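Monday, June 5, 2023
By the Skindine Indoor Surfaces Group

4.3 Pale surfaces and reported glare

The readings in Section 4.2 were taken at seated eye height and say little about light returned from the working plane itself. The present section takes up that component. The data are the same 67 rooms in 16 buildings, with the 666 questionnaires returned by the people who use them. Rooms without a window were kept in the analysis and are marked separately in the tables.

Surface reflectance was estimated by comparison with a painted grey card, laid beside the surface and read with the same luminance meter within one minute. Three positions were read on each surface and the middle value kept. Where a surface was visibly worn, the worn patch was avoided if it covered less than a quarter of the area and otherwise included. Gloss was graded by eye on a four-step scale, and two observers graded each surface without seeing the other's result. They differed by more than one step in six rooms, all of them in the El Khatib building, where the desks had been waxed. Those rooms were graded again in December, under electric light only, and the second grades are used here.

Glare was reported more often in rooms with pale surfaces, but the relation is weaker than expected from laboratory work. Reflectance alone explains little of the difference between rooms once the distance to the nearest window is taken into account. Gloss explains rather more. A matt white surface four metres from the window drew fewer complaints than a mid-brown varnished one directly beneath it, and this ordering held at both Immont and Idville. Lamp type had no separate effect that we could detect, though the older fittings at Immont were all in rooms facing north and the two conditions cannot be pulled apart.

The area of the pale surface matters as well. Single desks, with a free edge of less than two metres, behave much as the standard method predicts. Larger surfaces do not. A person working at the near side of a broad surface receives light from parts of it well outside the task area, and the method, which treats the surround as uniform and darker than the task, then understates the discomfort. We applied no correction for this in Table 5. A trial correction based on visible area improved the fit in the larger rooms and spoiled it in the smaller ones.

Floors were measured in the same way. Wood-effect and stone-effect coverings gave mid-range values and few users mentioned them, except where a pale object was used at floor level and the contrast between the two was high. In such cases the direction of view is steeply downward and the ceiling fittings are reflected at an angle that the desk measurements do not cover. The some 3,000 readings collected so far include too few of this kind for a separate estimate.
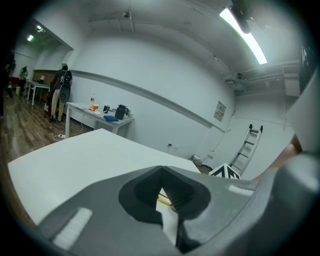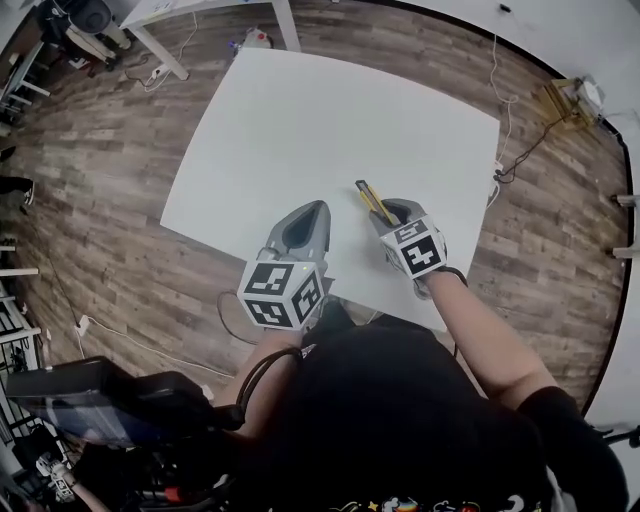
Figure 6. Large white surfaces in use at Idville.

One user at Immont, in the free-text part of the questionnaire, objected that the questions asked only about brightness, and wrote that the trouble with a white desk came late in the afternoon, when the blinds had been opened again and the lamps were still on. Eleven other returns mention blinds in similar terms. Blind position was not logged in the first round.

Related items
Section 4.2 Vertical illuminance at seated eye height
Section 4.4 Blinds, screens and user control
Appendix B. Grey card procedure
Wall colour and perceived room size: a short review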